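3. Mounting practice and the reading of early photomicrographs

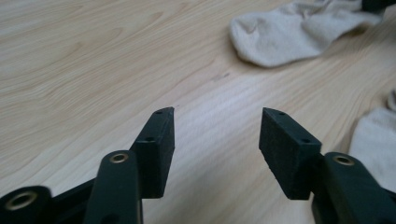 The Prangate albums have until now been treated as a record of specimens. Seraina Koller's handlist gives the subject of each print and, where the maker supplied one, the magnification, but it leaves out the mounts, the captions in the margins and the order of the leaves. This section takes up those three matters. Our sample consists of 154 prints in five albums, all of them albumen or carbon prints made from glass negatives exposed through a compound microscope.

3.1 Masks and borders

Most of the prints were trimmed to a circle before mounting. The practice is usually explained by optics: the field of the eyepiece is round, and the corners of the plate held nothing worth keeping. This does not account for the Orkby album, in which 50 prints are circular although the negatives that survive for them are exposed to the edge. The maker cut away usable detail in order to keep the shape. We take this as evidence that the circle had become a convention by which a viewer knew what sort of picture was being shown, much as the oval did in portrait work of the same years.

Square prints occur in two of the albums only. In the Cernar album they are kept for crystals and thin sections of rock, while diatoms and insect parts are given circles throughout. The division is regular enough to suggest a rule, though no written instruction has been found.

3.2 Captions

Captions are in ink and fall into two groups. The first gives a Latin name, the part shown and a magnification. The second gives a common name and often a comparison with something of ordinary size -- lace, a feather, a paving stone. Both groups appear in the same hand in the Kong album, sometimes on facing leaves, so they cannot be assigned to separate makers. Ink colour does not help either, as the browns have faded unevenly.

Three captions had been corrected by pasting a slip over the first text. Under raking light the earlier wording could be read in each case, and in each case the common name had been replaced by the Latin one.

3.3 Order of leaves

Four of the albums have been rebound at least once. The order discussed in section 4 therefore rests on the pencil numbers at the foot of each leaf, which agree with the offset marks left by facing prints. Where number and offset disagree, the offset has been followed.

Figure 1.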